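FOR IMMEDIATE RELEASE

07/01/2018

Skalholm opens its sorting room in Kundville, and you're all invited to bring your mess

Kundville – Hi, I'm Dilani Thambiah, and I run the home-organizing side of Skalholm. If you've ever bought a basket from us at the Saturday market, we've probably chatted about your sock drawer. I'm writing this release myself because Ritu Malhotra, who normally handles our announcements, is up to her elbows in shelf brackets this week, and also because I really wanted to!

The news is that our new sorting room on Wegener Street is open. It's upstairs from the Hudeteck hardware store, up the blue stairs and first door on the left, and it's a place where you can come with a box of stuff from home, spread it all out, and work out where it should live. We've been running these sessions in people's own kitchens for 4 years and I love doing that, but kitchens are small and people get embarrassed about the one cupboard. (Everybody has the one cupboard. Mine has three waffle irons in it.) A neutral room takes the pressure off, and you get to go home to a kitchen that isn't full of me.

How a session goes

You book a slot, you pack up one category of things, and you bring it over. One category, please! Lids and containers is a great first pick. So is the charging cable situation, or art supplies, or whatever's under the bathroom sink. We put everything out, you decide what stays, and then we try it in different baskets and bins until something fits. You can take the measurements home and use what you already own, or you can buy from our shelf. I don't mind either way. Last month a woman left with her entire spice collection in two old shoeboxes and she was thrilled, and so was I.

Sessions run 75 minutes. We tried two hours and people got tired and started keeping everything again, and we tried an hour and folks were still unwrapping the good scissors when the next person came up the stairs. So 75 it is.

The first session is free for anyone who lives in Kundville. After that there's a small fee, and the current price list is at the front counter downstairs. Kids are welcome if they're sorting too. They're usually faster than the adults, by the way, and much more ruthless about broken crayons.

About the room

Gilles Barbier did the build-out and I think he did a beautiful job. The place was used for storing paint cans before we got it, so there was a lot of scraping involved. The whole thing comes to 1,064 square feet, counting the hallway, and almost all of that is open floor and work surfaces. There are long benches at standing height down one side and lower ones by the windows for anybody who'd like to sit. Gilles wanted to paint the walls a dark green and we went back and forth on it for a while. I won, and they're pale. When you're trying to tell a navy sock from a black one you'll thank me.

Volker Kasten from Hudeteck gave us a really fair lease and also the loan of his freight elevator, so if you're bringing something heavy, go around to the back and ring the bell. He'll grumble a bit and then he'll carry it for you.

"I've had people asking me for bins and hooks for years without any idea what they were putting in them," Volker says. "Now I can just point at the ceiling."

Why baskets with holes

I get this question at every single market, so I may as well answer it in a press release. For anything that lives in a kitchen, a bathroom or a laundry corner, I reach for plastic with a perforated base before I reach for anything woven. Crumbs fall through where you can wipe them up. A sponge gets some air. You can rinse the whole basket in the tub and stand it on end, and you're done. I like woven ones too, they're lovely for blankets, but I've seen what happens to one that sits under a leaky shampoo bottle for a winter.

White is my favorite for the base, and I'm very fond of a warmer color at the rim – a tan or a soft orange, with a bit of texture to it so it doesn't slip when your hands are soapy.
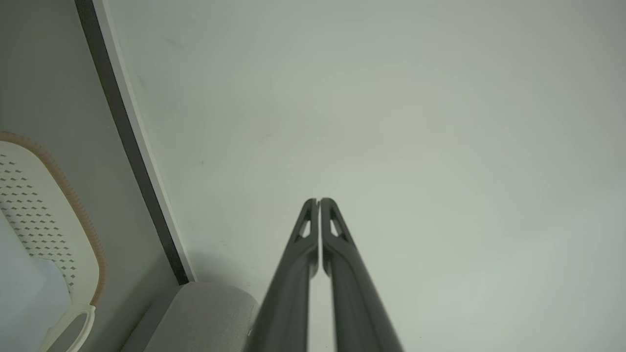
Small holes beat big ones too, at least for me. With big ones you lose hair ties and pen caps and those tiny screws that came with the bookshelf, and then you've got a second mess underneath the first one. If you already have baskets with wide gaps, cut a piece of shelf liner to fit the bottom and they'll be fine.

And please measure the shelf before you go shopping! Width, depth and height, and then the opening of the cabinet door, which is nearly always narrower than the shelf behind it. I've got a drawer full of perfectly nice baskets that I couldn't get past a hinge.

What happens to the stuff you don't want

Dörte Wiegand is looking after our swap shelf, just inside the door. Anything clean and in one piece can go on it, and anyone can take from it, whether or not they have a session booked. Since we started the shelf at the market, 1,114 things have found a new home through it, and Dörte has every one written down in a notebook if you'd like to argue with her. Mugs go the quickest. We can't accept mattresses, car seats or opened food, and we're full up on vases for now, so hold on to those until September if you can.

Come see us

We'll be open Tuesday through Saturday, from ten until six, with a late evening on the first Thursday of every month. To book a session, stop by the counter at Hudeteck and write your name in the big red book, or catch me at the market. Street parking on Wegener is free after four. There's a bike rack around the side, next to the elevator bell.

If you write for a paper or a newsletter and you'd like to look around, you're very welcome, and you don't need to book. Ask for me or for Ritu. Bring a box of something if you feel like it – I'd be happy to start on your desk drawer while we talk.

Contact: Dilani Thambiah or Ritu Malhotra, Skalholm, upstairs at Hudeteck, Wegener Street, Kundville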